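I get the same handful of emails about the desk-and-table tidying posts every November, so I'm putting the answers in one spot.

**Do I need to buy a big organizer?**

Nope! I tried one of those huge drawer towers from Hotdale and gave it away. A small basket you can lift with one hand gets used way more.

**Why two levels?**

Flat stuff goes on one, lumpy stuff on the other. My friend Dayana Paucar puts mail on top and chargers underneath, and I copied her completely.

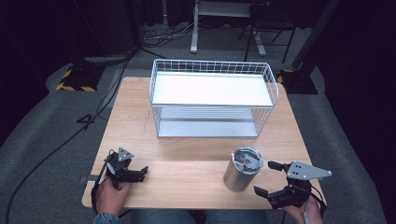
*White wire basket toward the back of the table, lidded tumbler up front.*

**Where does the tumbler go?**

Mine stays outside the basket – I want it within reach, and I'd rather not have coffee near my mail. If yours has a slider lid, close it before you move it. (Ask me about the 14 birthday cards I ruined.)

**Won't wire scratch a wooden table?**

It can if you drag it. Lift it, or stick felt dots on the bottom corners. I go through a pack of 80 pretty slowly.

**How do you clean the basket?**

Dish soap and an old toothbrush for the wire, then a towel. I do the shelves with a damp cloth.

**Can I send you a picture of my setup?**

Please do! I love seeing them, and I write back – usually in the evening, after dinner.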